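Pre-release checklist: door and handle manipulation stack, simulation stage
Project: Truneck
Software under review: Rutkowska planner, Fedent perception node, Prutareck arm controller
Filled in by: Jarmila Tichý
Second reader: Gerrit Verstraete
Date: Friday, January 18, 2019

Marks used: OK, OK with comment, OPEN, N/A. An OPEN item in sections 1 or 2 stops the release. An OPEN item anywhere else needs an owner before sign-off.

1. Controller limits

1.1 Joint velocity limits loaded from the config file and not from the defaults in code — OK

1.2 Torque limits checked on both arms — OK with comment
Left and right files were edited separately in November and had drifted apart. They are now generated from one source. Please don't edit the generated ones by hand.

1.3 Gripper force cap applied before the first close command — OK
Cap is set to 33 newtons for this stage.

1.4 Software stop halts both arms and the base together — OK with comment
The base used to coast for 8 control cycles after the arms had stopped. Fixed in the controller, but the regression test only covers forward motion. Gerrit to add reverse and turning.

1.5 Watchdog trips if the planner goes quiet — OK

2. Planning and collision checking

2.1 Self-collision matrix regenerated after the last model change — OK

2.2 Attached doors treated as moving obstacles while held — OPEN
The planner updates the door pose when the wrist moves but not when the base moves with the wrist held still. The swept area is then wrong on the robot's own side. Jarmila has a branch with a fix. Not merged.

2.3 Planner refuses a goal outside the mapped area — OK

2.4 Idle arm has a defined behaviour while the other arm is holding something — OK with comment
It holds its last commanded pose. Acceptable for simulation. We will want a proper tucked posture before hardware.

2.5 Replanning limit set, and failure reported to the operator console — OK
The message on the console still says "unknown error". Colour and wording to be sorted out with the console people.

3. Perception

3.1 Handle detector version recorded in the run log — OK

3.2 Handle pose expressed in the door frame and not the camera frame — OK

3.3 Test set includes handles in more than one orientation — OK with comment
212 handle poses in the set. Levers lying flat are well covered. Levers hanging down are thin on the ground and should be topped up.

3.4 Detector tolerates camera roll — OPEN
Works in the overnight batch up to the limit we set. Past that, the lever axis estimate flips end for end now and then. Owner: Gerrit.

3.5 Surface seams not reported as handle edges — OK with comment
Two false hits, both on panel joints at close range. Confidence was low and the planner ignored them.

4. Simulation and tooling

4.1 Physics step and controller step logged separately — OK

4.2 Random seeds stored with each run — OK

4.3 Overnight batch completed without a simulator crash — OK
1,936 runs. The summary is in the usual folder, and the raw logs are kept until the next release.

4.4 Viewer draws the same world the planner is using — OK with comment
Checked by eye on hallway and close-range views. The replay tool drops the last few messages of each log, so don't use it to judge the end of a run.

Viewer output, simulated: 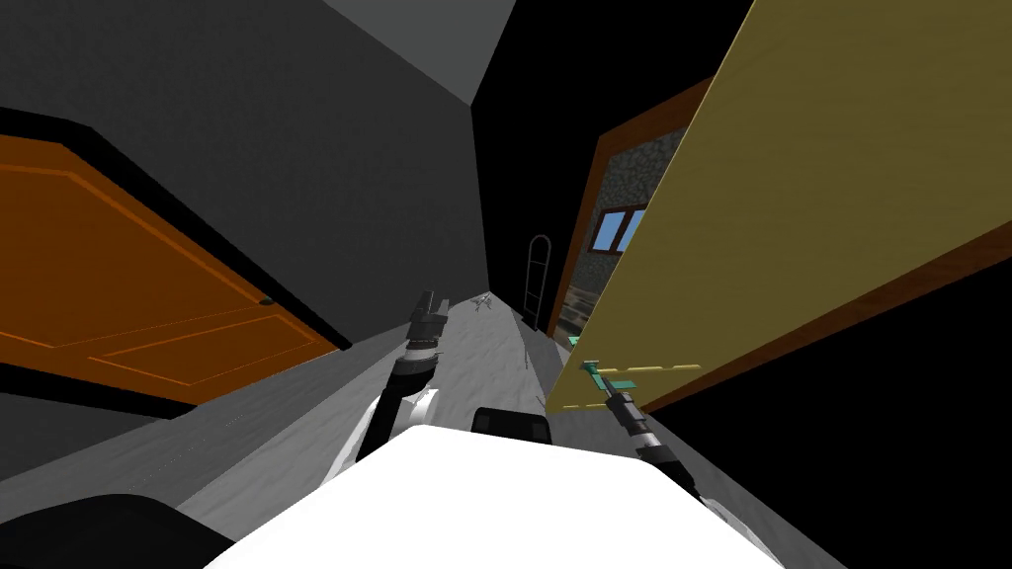
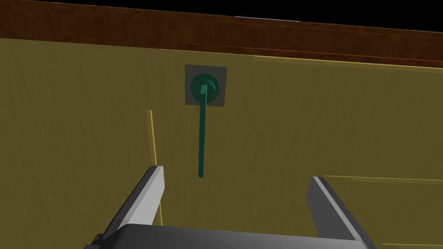 4.5 Grasp approach reviewed in the viewer by a person — OK with comment
The approach vector comes out of the Fedent node and is passed to the controller unchanged, so any error in the lever axis goes straight through to the wrist. I'd like a sanity check in between that compares the axis with the mounting plate. In the close view the lever hangs almost straight down from its knob, with the open fingers below and to either side of the tip, and that is the case where a flipped axis would hurt us most. The hallway view is the better one for checking 2.4, as the right gripper is on the teal lever of the yellow door while the left is held up in the air with nothing in it. Both views are tilted, so read them against the logged camera pose before calling anything crooked.

4.6 Contact events exported with the run log — OK
Timestamps are in simulator time. The converter to wall time is in the tools directory and needs the newer Python.

4.7 Old world files removed from the build — OPEN
Three left over. They load without a warning, which has already cost us a morning. Owner: Jarmila.

5. Sign-off

Release status: held on 2.2.

Comment from G.V.: Agree on holding. I would also move 3.4 up to section 2 next time, as the result lands in the planner anyway. Happy to run the batch again once the branch is in.

Comment from J.T.: Noted on 3.4, will renumber in the template. Batch to be rerun with the same seeds first, then with fresh ones.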